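Home | Archive | By thread | By author | Subscribe | Help

Search this list: [ ] Go

Print this message | E-mail this message

Subject: Re: [handheld-demos] How many fridge openings is enough?
From: Siu-fong Cheng
To: handheld-demos list

Parveen Fakir wrote:

> We're at 652 episodes for the glass-door fridge and Higinio wants to
> call it done and move on to drawers. My feeling is that 652 episodes
> by the same two people standing in the same two spots is closer to
> one episode, very well documented. Before I start an argument at
> lunch, what are other groups doing? Do you set a number per task,
> or do you stop when the policy stops embarrassing you?
>
> Also, has anyone got the clocks on two grippers to agree for longer
> than a morning?
>
> Parveen

Parveen,

Start the argument. We set a number once. It was 840, and it came from Uriel Zamudio dividing the weeks left by the patience left. We hit it in August, trained on the lot, and got a policy that opened the Greltham fridge beautifully provided you stood the robot exactly where Uriel likes to stand. Move it a step to the left and it reached for a handle in the next room.

What helped was throwing out the per-task number and keeping a per-start number. Nobody gets to record more than 8 episodes from one starting position. After that you move your feet, or swap sides with your partner, or trade grippers. It's annoying and everybody complains, me included. But the second batch was smaller than the first and the policy that came out of it would at least look for the door before grabbing at it.
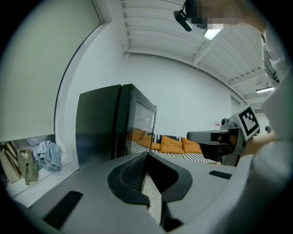
Vol. 4, No. 8

The other thing I'd push on is who wears what. With two people in the room, each one is in the other one's footage, shirt and all. We had a stretch where Abundio Beltrán turned up in nearly every two-person episode in the same jacket, always on the right, and I'm fairly sure the model had come to regard him as part of the furniture. Now we ask people to switch sides halfway through a session. Abundio has also bought a second jacket, though he says that was a coincidence.

Don't tidy the room, either. We spent a whole afternoon at Posach clearing cushions and coats out of the way so the data would be "clean," and then had to put it all back when the policy fell apart at the sight of a blanket. People's rooms have stuff in them. Leave the bags where they land.

On clocks: no, not really. We tap the two grippers together at the start of every episode and line up the tap afterward. The Barajas people do it at both ends, which catches the drift, and I keep meaning to copy them. If you do try it, tap gently – we've already replaced one set of finger pads and Drulen take their time with spares.

As for when to stop, we hold back 4 starting positions that no one is allowed to record from, and test only there. When the score on those goes flat for two batches running, we go do drawers. Tell Higinio that drawers are worse, by the way. A fridge door at least stays where you left it.

I can send the sheet we use for logging positions if you want it. It has a column called "excuse" that you can delete.

Siu-fong

Previous message | Next message | Back to thread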